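Kumwood Stamp Board > Local Posts & Cinderellas > Zoldale lighthouse set, two printings or one?

perf_and_hinge
Ok so I've been sorting the Zoldale local post stuff I got in the club auction in September and I'm stuck on the lighthouse set. The one designed by Manouchehr Hashemi, four values plus the little sheet.

Naseri catalog lists it as number 258, one printing, litho, done by Kurari. No varieties. Fine. But I have two piles and they are not the same stamp. Pile A, the sky is a clean gray blue, gum is shiny. Pile B, sky goes greenish, gum is dull and the paper is a bit thicker when you flick it. Perfs look the same to me on both.

Is there a second printing that never got listed? Or am I looking at stamps somebody left in a window.

tonguetong
Window. Greenish sky on those is nearly always fading, the red in the blue mix goes first. Had a whole strip do it.

perf_and_hinge
Would fading change the gum though

tonguetong
Heat would. Damp would. Gum goes dull all the time.

marginal_marge
It would not make the paper thicker! I have both too and I've always kept them apart in the album. My dull gum ones came from the post counter on the island, bought over the counter, used some on postcards home (one arrived, lol). The shiny ones came out of presentation packs. I figured they ran the counter stock separately.

How are yours under UV? Mine: shiny gum = paper glows bright, dull gum = dead. That was enough for me.

perf_and_hinge
Will try tonight, lamp needs a battery

oldcancel_ed
Marge has it half right. There WERE two deliveries from Kurari to Zoldale but same printing, same plates, same day's work. They sent the packs first and the rest later becuase the perforator was down. I had this from the dealer who handled the agency sales. So two deliveries, one printing, Naseri is correct to give it one number.

marginal_marge
Ed, same day's work on two different papers?

oldcancel_ed
Printers run out of paper. Happens constantly. Change of reel in the middle of a job is not a new printing. If we gave a number to every reel change the catalog would need a forklift.

dullgumdan
Username finally relevant.

Not a reel, for a start. Kurari was sheet-fed, the sheet margins have the gripper edge on one side, wider than the other three. And a paper change is listable, plenty of catalogs do it as an "a" number. Whether its a separate printing is a different question. Those two things keep getting mashed together in this thread.

oldcancel_ed
Fine, sheet fed. Doesn't change what I said.

perf_and_hinge
Back with lamp. Pile A bright, pile B dead, every one. No in between. I did them one at a time in the closet. So thats not fading is it

tonguetong
Ok the paper is real, I'll give you that. Still think the green sky is at least partly light damage. Check the white border. If the border has toned you have your answer.

perf_and_hinge
Border is clean white on B. If anything A is creamier

tonguetong
Hm.

newbie_nell
Sorry dumb question, how do you tell litho from the other kinds on these? I got the little sheet in a mixed box and it has dots all over the lighthouse. Is that bad? Is it a fake?

dullgumdan
Not dumb. Dots in neat rows at different angles = normal offset litho. Under a 10x glass they should be crisp at the edge. Fakes of this issue would mostly be inkjet, dots look scattered like pepper, no pattern. I've never heard of anyone faking the Zoldale sheet though, it sells for less than a sandwich.

newbie_nell
Rows! Neat rows. Phew, thanks.

marginal_marge
Nell does yours have the number on the back? The little sheets were numbered in the bottom corner, on the gum side. Mine is 719.

newbie_nell
Yes!! 290. Very faint. Is low good

marginal_marge
Low is nothing special, sadly. But what's the gum like, shiny or dull?

newbie_nell
Shiny I think. It sort of catches the lamp

marginal_marge
Mine's dull. Dead under UV too. So low number shiny, higher number dull. Anybody else got a sheet? If we get a few more numbers in here we could see where it flips.

oldcancel_ed
Two sheets is not a survey.

marginal_marge
Which is why I asked for more, Ed.

dullgumdan
Numbering would have been done after printing anyway, and if they numbered as they packed, then the pack stock gets the low numbers. Fits Marge's idea and fits Ed's idea. Annoying.

What would settle it is plate marks. A second printing probably means new plates, and new plates means flyspecks in different places. Anybody have full margins? Look at the second value, bottom row, there's a tiny break in the frame line under the "Z" on my shiny copies. Need somebody to check the dull ones.

perf_and_hinge
I've got a corner block of B. Give me a bit, it's in the other album

perf_and_hinge
No break. Frame line is solid all along the bottom. Looked twice, then had my wife look. And there's a blue dot in the selvage thats not on A at all.

dullgumdan
Then that's a different plate. Or a cleaned up one.

oldcancel_ed
Or a repaired one. Plates get touched up mid run. I'm not being stubborn, I've collected these since they came out and I've talked to the people who sold them. The dealer was very clear. One printing, two deliveries.

marginal_marge
Did the dealer see it printed?

oldcancel_ed
He had the invoices.

marginal_marge
How many invoices

oldcancel_ed
Two. For two deliveries.

marginal_marge
...

tonguetong
Popcorn.

oldcancel_ed
An invoice per delivery is standard practice. I ran a shop. Moving on.

cds_collector
Jumping in from the postmark side. I have the Zoldale first day cover, official one with the cachet, and I have commercial covers from later in the season. FDC franking is all shiny-paper stamps (bright under the lamp, you can do it on cover no problem). Every later cover I own is the dead paper. Earliest dead paper I can find is a postcard with the second type cancel, the one with the thick bar. That cancel wasn't in use on day one.

So if it was one printing and just split, ok, but no dead paper before the thick bar cancel from what I have. I'd love for somebody to show me an early one.

perf_and_hinge
This is great. Is there a date on the postcard

cds_collector
Day and month unreadable, smudged as usual. They used way too much ink. I can only go by the cancel type.

oldcancel_ed
Late use proves late use.

dullgumdan
Agreed, but it's piling up. Different paper, different gum, different plate flaw, later cancels. At some point I'd write it up as 258 and 258a and let somebody argue it down. Naseri does take corrections, you send scans and they ask for both sides plus the UV. They took one from me on the harbor set, took forever.

perf_and_hinge
Would they do it on what we have?

dullgumdan
With Marge's sheet, Nell's sheet, your corner block and the cover, maybe. Would want at least 5 more dull copies from different owners. Otherwise it's just your pile.

tonguetong
I have some. Went and got them out. Three dead, two bright, and I'm sorry to report the sky is greener on the dead ones and they've lived in a dark stockbook the whole time. I withdraw the window.

marginal_marge
Screenshotting that.

tonguetong
Don't frame it

stampless_sam
Unpopular maybe but who is this for. It's a local post. Half the serious people won't even have it in an album. You'll be lucky to get a footnote.

marginal_marge
It's for us Sam. You clicked on it.

stampless_sam
Fair.

newbie_nell
I think it's fun. Also can I ask, should the sheet go in a mount or a stock page? The gum has a slight curl and I dont want to squash it.

cds_collector
Mount, the top opening type, cut a bit bigger than the sheet. Don't press it flat under books if it's humid where you are. Curl is only the gum pulling, leave it alone and it relaxes. And no photo album sleeves, the sticky kind, please, I've seen what they do.

newbie_nell
Ok ordering mounts. Ty!!

oldcancel_ed
For the record if you send this to Naseri I'd like it noted that the two deliveries are documented. I'll dig for the photocopy. It's in a box. Whether it helps you or me I don't know.

dullgumdan
That would be really useful Ed, whichever way it goes. If the invoices have quantities we can see if the total matches the announced print number.

oldcancel_ed
They do have quantities. I recall the second being larger. I'm going to look before I say more.

perf_and_hinge
Ok plan. I'll do the write up. Need from everybody: front scan, back scan, UV if you can, and say where you got it if you remember. Marge can you measure your paper? You're the only one with a gauge I think.

marginal_marge
Yes, will do both types, several spots each. Give me til the end of the month.

perf_and_hinge
Perfect. Draft so far is title, short intro, table of the differences (paper, gum, UV, frame break, blue dot), then covers, then Ed's invoices if he finds them. Credit line for Hashemi as designer obviously, and I want to ask him if he was ever shown a second proof for the colors, somebody must have an adress for him. The shade difference is strong enough that I'd think a designer would remember it. Same scan settings for everyone pls, auto color OFF or the greens are useless, and put a bright and a dead one side by side in the same scan if you have both
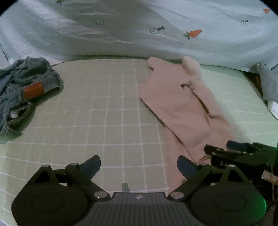 and leave the corner blocks whole, don't split them to get a single. Black card behind the perfs so I can count them. I still haven't gauged mine properly, just eyeballed against each other, so that's tomorrow. Post here when you've sent stuff, my inbox eats attachments.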